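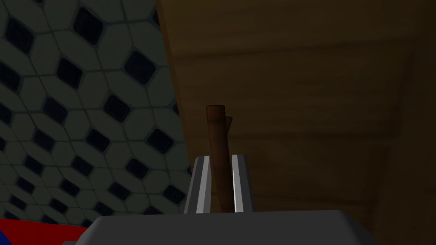

A slender brown stick between two gray gripper fingers.

Home | Trips | Trail Notes | Join | Contact

October
By Zdenka Grgić

The walking route from Ronham to Bonsu is open again after the bridge repairs. Most people take two days over it and sleep at the Tirnine guesthouse, which has seven rooms and serves dinner until 8 p.m. Book ahead by phone. Breakfast costs extra and packed lunches have to be ordered the night before.

The first day is the harder one. You leave Ronham by the mill road and climb for four hours to the pass at 1,412 meters. There is no water after the second farm, so fill up there.
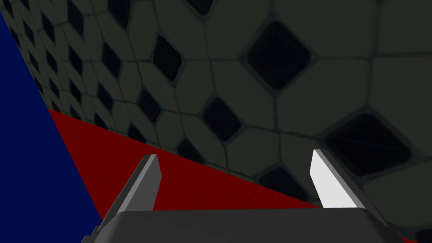

The two fingers apart, with nothing held between them.

Day two follows the river and is flat most of the way. Sakda Saengthong walked it last month and reports mud below the Jinus turnoff, where boots are better than trail shoes. The last bus back from Bonsu leaves at 5 p.m. It takes cash only and stops at the Ronham parking lot on request.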